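4.3 Pliage des tee-shirts de service

Cette section concerne les tee-shirts à manches courtes, toutes tailles. Pour les tabliers, voir 4.4. Pour les torchons et les lavettes, voir 4.5. Le local de vente Skimbridge n'ayant pas de lingerie séparée, le pliage se fait sur la table blanche placée devant les vitrines à boissons, en dehors des heures de réassort.

Matériel nécessaire

- une table rectangulaire à plateau lisse, dégagée ;
- un chiffon propre et sec ;
- le bac de linge sorti du séchoir ;
- les étiquettes de taille Vornier (planche de 28) ;
- le casier de rangement, repère 9.

Avant de commencer

1. Essuyez le plateau avec le chiffon. Le tissu clair marque au contact du moindre résidu de sirop ou de café.
2. Passez la main sur le bord de la table. Si vous sentez une écharde ou une arête, signalez-le et changez de poste.
3. Vérifiez que le linge est sec, en particulier l'encolure et les coutures des manches. Un vêtement encore humide retourne au séchoir.
4. Remettez à l'endroit les tee-shirts retournés.

ATTENTION : ne posez aucune boisson ouverte sur la table pendant le pliage. Les bouteilles destinées aux vitrines restent dans leurs caisses, au sol, jusqu'à la fin de l'opération.

Mise à plat et pliage

5. Étalez le tee-shirt au centre de la table, col vers le fond, ourlet vers vous.
6. Saisissez les deux coins de l'ourlet et tirez modérément pour ramener le bas en ligne droite. Ne tirez pas par les manches.
7. Lissez du centre vers les côtés. Quelques faux plis légers sont admis, ils disparaissent au porter.
8. Rabattez un côté vers le milieu, manche comprise, puis l'autre.
9. Remontez l'ourlet vers le col, une première fois jusqu'à mi-hauteur, une seconde fois jusqu'à obtenir un rectangle.
10. Reprenez les coins qui dépassent, un par un, en pinçant le tissu près du bord.
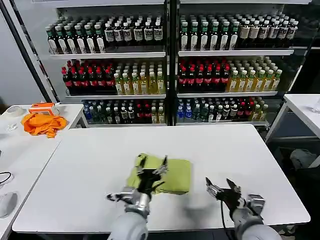
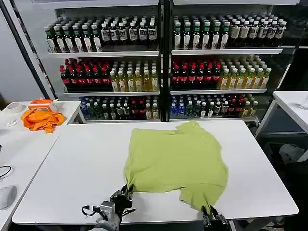 11. Posez la main à plat sur le paquet et appuyez deux secondes. N'utilisez pas de fer, ni de poids.
12. Collez l'étiquette de taille sur la face supérieure, en bas à droite. Une étiquette mal placée se décolle sans trace dans les premières minutes ; passé ce délai, jetez-la et prenez-en une neuve.
13. Rangez le paquet dans le casier, pli arrondi vers l'avant. Ne dépassez pas neuf tee-shirts par pile.

Remarque : les modèles Dijkstra, coupés plus larges, donnent un rectangle trop grand pour le casier. Faites un pli supplémentaire dans la largeur à l'étape 9.

Remarque : les tee-shirts de couleur claire et ceux de couleur foncée ne vont pas dans la même pile, même s'ils sont de taille identique.

En cas de problème

Le rectangle s'ouvre quand on le soulève : le deuxième pli de l'étape 9 est trop court. Dépliez jusqu'à l'étape 8 et recommencez.

L'ourlet reste de travers : le vêtement a vrillé au lavage. Étalez-le de nouveau et alignez les coutures latérales l'une sur l'autre avant de rabattre. Si l'écart persiste, mettez-le de côté avec le linge à réformer.

Une tache apparaît au pliage : ne frottez pas. Renvoyez le vêtement au lavage avec une fiche Pistorance, référence 483, en cochant la case « tache localisée ».

Fin de poste

14. Comptez les paquets et reportez le total sur la feuille de linge.
15. Rapportez le bac vide près du séchoir.
16. Essuyez la table une dernière fois avant de reprendre le réassort des vitrines (section 5.1).

Section révisée le 22 févr. 2023. Remplace la version de décembre.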